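Ticket 777
Product: Jornex simulator, Grirkness pick planner
Site: Parkside
Severity: was Low, now High, see below
Status: Open
Opened by: Tamás Barta

Summary: arm picks up nothing, reports success, moves on

Opened Thu 27 February

The overnight run finished with 66 successful picks out of 66. I would like to claim this as a personal best. I can't, because the parts are still lying where they started, and the final state file has them at their spawn positions to the last decimal place.

Every episode goes the same way. The planner accepts the target, the arm moves, Grirkness writes "approach complete", the gripper closes, Grirkness writes "grasp confirmed", the arm lifts, and then it travels to the drop position and opens its fingers with great care over the spot where a part would be if it had brought one. Score goes up. Next.

I noticed only when I went to look at drop accuracy and every error came out the same as the distance between the tray and the start position.

What I've tried so far:

Restarted the simulator. Same.
Restarted the planner. Same.
Cleared the scene cache and reloaded. Same, but slower.
Rolled Grirkness back one release. Same, so my apologies to Grirkness for the things I said.
Reran a single episode with logging turned all the way up. The log is now very long and just as pleased with itself as the short one.

Wrist view from the single episode, fingers open. The parts are the little white and gold specks at the near edge of the gray, which is a long way off for something we're supposed to be picking up.

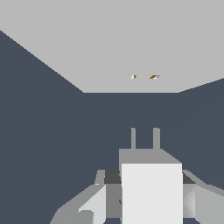 Jozefína Hudec
Is the planner getting its target from the scene file or from the live state? We had something like this in June. Somebody moved the table in one and left it alone in the other, and the arm went very precisely to where the table used to be. Also, can you say what counts as "grasp confirmed" these days? I remember it being a contact check, and a contact check should not pass on air.

Tamás Barta
Scene file. I'd assumed they were the same thing, and I take your point about assuming.

Compared the two this morning. They don't match. In the live state the table has been pushed away from the base along the forward axis. In the scene file it's still at the old spot. The parts spawn relative to the table in the live state, so they went with it, and the planner was left reaching for coordinates over bare floor. The shift came in with the layout change for Šindelář, where they wanted more clearance in front of the arm. They got it.

So that's the first fault, and it's a dull one. I changed the scene file to match, reran, and the gripper came down over the parts the way it should.

On to the second question, which I was hoping would also be dull.

Nikola Mladenović
It won't be. I went and read the check. The contact test was taken out because the contact sensor was flickering in simulation and failing good grasps. What replaced it is a finger width test. If the fingers are narrower than the limit after the close command, it's a grasp. There is an upper limit. There is no lower limit. Fully closed on nothing is, as far as this code is concerned, the best grasp it has ever seen.

Tamás Barta
That would do it.

To be sure, I put the old wrong coordinates back and ran 6 episodes with the table in its new place. Then I ran the same thing with the parts deleted from the scene completely. All of them passed. I was tempted to delete the table as well but I think the point had been made.

Then I went back through the saved frames from the front camera, in the hope that it would have caught this at some stage and that one of us had simply not been looking. It looks straight at the arm and has neither the table nor the parts in view, so it couldn't have told us anything about either. I've been glancing at that feed on the second monitor for weeks and finding it reassuring.
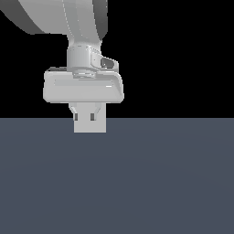
Tamás Barta

Raising this to High, for the following reason. Kimutai asked on the call whether the width test is only in the simulation build. I said of course it is. Then I checked, and it isn't. The same file goes out in the package for the real cell at Šindelář, and there the "grasp confirmed" signal is what tells the gate on the outfeed side that the arm is carrying a part and is about to swing away. An arm that believes it's holding something when it isn't is a nuisance. A gate that opens on that belief while the fingers are down at the pick position is worse, and I don't want to find out how much worse with a person standing there.

The package has not been installed. Rostislav has pulled it from the release folder and renamed it in capital letters, and I've asked Šindelář in writing to delete any copy they downloaded early. They say they have none.

Kimutai Makokha
Please don't close this with the table fix alone. The table fix makes the symptom go away and leaves the check exactly as it was. Also, the gate should never have been hanging off a single software signal in the first place. I'm opening a separate ticket for that, and I'd like the hardware interlock question answered before anyone talks about a new install date.

Tamás Barta
Agreed, and the table fix is marked as partial.

Where we are now:

Scene file and live state: matched by hand. Jozefína is writing a startup check that refuses to run if they disagree. Until that's in, compare them yourself before any long run. It takes a minute. I know it does because I now do it before coffee.

Width test: lower limit added on my branch. With the parts deleted, it now reports "grasp failed", and I've never been so happy to read that. Nikola is reviewing. He has 2 objections already, one of which is about my variable names. The other is that a thin part gripped on its narrow side could come in under the new limit and get called a miss. He's right, so the limit will have to come from the part definition and can't be one number for everything.

Contact sensor: still flickers. Nobody has looked at why. It was easier to remove the check than fix the sensor, and that was my suggestion, in writing, with a thumbs up next to it.

Results: everything scored since the layout change should be treated as unknown. I've moved it to a folder called do_not_quote. If you have already put the 66 out of 66 in a slide, please take it out of the slide.

Still to do: rerun the overnight set once review is done, and move the front camera so it has the table in it. Rostislav, can you send me the mount position you used on the other cell?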